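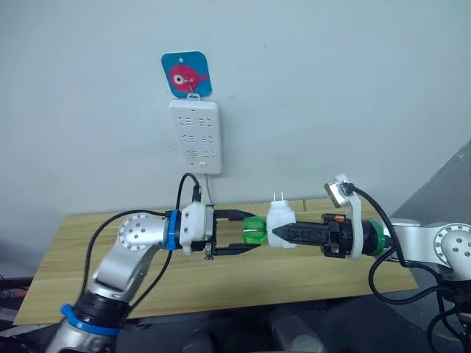 Protokoll der Hausrunde Domusska, Werkraum im Erdgeschoss

Beginn war um 18:30 Uhr, und es war schön, dass trotz des Regens so viele gekommen sind. Tee und Zwetschgenkuchen standen bereit, das Protokoll der letzten Runde wurde ohne Änderungen angenommen.

1. Steckdosenleiste am Arbeitstisch

Die weiße Leiste hängt nun am Metallhaken unter dem blauen Schild mit dem roten Fisch, und die Runde ist sich einig, dass sie dort bleiben soll. Auf dem Holztisch gewinnen wir dadurch Platz, den wir gut brauchen können. Der Vorschlag, auch das Schild gegen ein schlichteres zu tauschen, fand keine Mehrheit – der Fisch ist den meisten doch ans Herz gewachsen. Angefragt wurde eine zweite Leiste für die Fensterseite. Das Angebot von Wistis liegt bei 59 Euro samt Montage, und es wurde nach kurzem Hin und Her angenommen.

2. Adapter und Kleinteile

Wer einen Steckeradapter ausleiht, legt ihn bitte nach Gebrauch in die Schublade zurück. Das gilt auch für den weißen mit den zwei flachen Metallstiften, der für die mitgebrachten Geräte aus Übersee so gern genommen wird. Ein Adapter ändert nur die Steckerform, die Spannung bleibt dieselbe; vor dem Einstecken also bitte kurz auf das Typenschild schauen. Für Kleinteile werden acht Sortierkästen von Dultivard bestellt, zusammen 86 Euro.

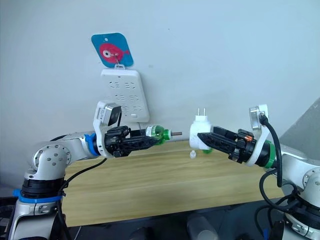 3. Pflege der Tischplatte

Die helle Holzplatte soll im Juni geölt werden. Über das Öl wurde recht ausführlich gesprochen, am Ende fiel die Wahl auf das von Chevalier, das uns schon bei den Regalen gute Dienste geleistet hat. Der Tisch muss dafür zwei Tage frei bleiben, ein Aushang folgt rechtzeitig.

4. Kasse und Verschiedenes

Nach Abzug der beschlossenen Ausgaben bleiben etwa 175 Euro für das Sommerfest. Ideen dazu nehmen wir sehr gern entgegen, auch auf Zetteln im Briefkasten. Die übrig gebliebene Kuchenform steht in der Teeküche und kann abgeholt werden.

Ende der Sitzung: 20:10 Uhr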